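Subject: Re: [gripper-users] Fingers not letting go near the fridge

On Wednesday, Nadiia Pylypenko wrote:
> Has anyone else had the fingers on the hand-held unit stay closed after the
> trigger is released? Ours did it twice over the bowl, and the second time
> my colleague's thumb was in the way. No harm done, but I didn't like it.
> We are on the Pruletti springs, if that matters.

Hello Nadiia, and hello everyone,

I'm so glad you wrote in, and gladder still that the thumb is all right! Yes, we have had the very same thing at Olitz, and I'm a bit ashamed that I didn't post about it sooner. Ours began after 2000 grasps or so we thought, but when I went back through the log the first late release was well before that, and I had simply put it down to tired hands.

We've been doing the fridge task all month, fruit and bowl in and out, and it is always in there that the fingers hang. On the open bench I can't get it to happen at all, which drove me slightly mad for a couple of afternoons.

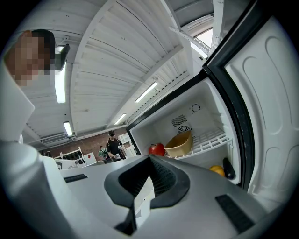
Fridge task, gripper facing the bowl and the apple.

My best guess is the return spring – ours lost its pull, and reaching in at an angle seems to be enough to make the linkage bind. I swapped it for the stiffer one from Alcaraz and did 15 runs on Thursday's list without a hang, though I wouldn't call it cured on the strength of that.

Until you have a new spring in, please do keep your free hand off the fingers, and if they stick, switch off and wait 2 minutes before you touch anything. Ours once opened by itself while I was peering into it, and I jumped a mile.

Could you tell me which linkage you have, the old one or the Fistberg?

Warm wishes to all,
Bart Van Dijk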